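Sorting out the small table

I have been meaning to write about the small table for a while. It is the pale wooden one that used to be in the back bedroom at Hananbridge, and it came with us when we moved to Brundton in August. It is a plain thing with no drawer. For years it held a lamp and a pile of post. Now it gets more use than anything else in the flat, including the sofa.

What I use it for is refills. I started buying dry goods in pouches a couple of years ago because they take up less room in the cupboard than boxes and jars. Rice, lentils, soup mixes, coffee, dried yeast, stock powder, the lot. The trouble with pouches is that they won't stay where you put them. You line them up on a shelf, take one out of the middle, and the rest slide into the gap and lie down. Then you can't read the fronts, and you buy a third packet of something you already had two of.

I tried a few ways round this. Clothes pegs were the first, and they do keep an opened pouch shut, but they make it top heavy and over it goes. Then I tried standing everything in a deep box from Wuvance. It was too deep. Anything short went to the bottom and stayed there until it was out of date. I found a sachet of custard powder in it that must have come from the old house.

What works is a shallow plastic tray. I have a few now, white ones with slatted sides, and they are long and narrow so the pouches have to go in a single row. The sides are high enough to stop things falling over and low enough to see what you've got. They wash easily too. If something leaks, and something always leaks, I rinse the tray under the tap and stand it on its end to dry.

I got mine from Morris, the hardware shop near the station, where they were in the bargain bin by the till. I paid 4 pounds for two and went back the next morning for more. They had put the price up by then, which annoyed me, but I bought them anyway.

The way I do it is to clear the table completely first. I used to sort straight from the cupboard, kneeling on the kitchen floor with the door open, and I always gave up halfway. With a table you can put one pouch down, look at it properly, decide, and put it in the tray or don't. One at a time is slower than grabbing handfuls but I make fewer mistakes.
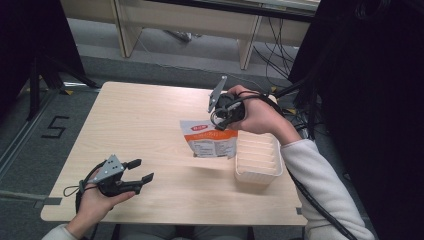
The date is the thing to look for. It is nearly always in the smallest print on the whole packet, and on some it is stamped over the seam at the top, so once you have torn it open half the date has gone in the bin. I have started writing the month on the front in marker pen before I open anything. It looks a bit of a mess but nobody sees it except us.

The other thing I do is flatten the base. Most of these pouches have a fold at the bottom that is meant to open out so they stand up by themselves. When they have been squashed in a shopping bag it stays shut. Put your thumb inside the fold and push it out, then tap the pouch down on the table a couple of times so the contents settle. A pouch that will stand on a table will stand in a tray. One that won't can go at the end, leaning on the others.

As for order, I have stopped trying to be clever. I did alphabetical for a bit and it was daft, because I call the same thing by different names depending on what I'm cooking. Now it is things I use every week in one tray, baking in another, and the odds and ends in a third. The weekly tray goes on the shelf at eye level. Baking goes above it and comes down when I need it, which is the other advantage of a tray – you lift the whole lot out and put it on the worktop.

The whole job takes me some 25 minutes, and that includes wiping the shelves. I do it when the cupboard starts to irritate me.

A few notes on what doesn't suit this. Big bags of flour are too heavy and too wide, so mine live in a bin on the floor. Anything under 100 grams tends to slip down between its neighbours, so I put the tiny sachets in an old mug at one end of the tray. Spices I keep in their jars. I did think about decanting everything into matching tubs, as people do, but then you lose the cooking instructions and the date, and you end up with a heel of rice in the packet that won't fit in the tub.

The table could do with a coat of oil before winter. It has a very fine grain and it marks if you leave a hot cup on it. I bought the oil last month and it is still in the bag in the hall.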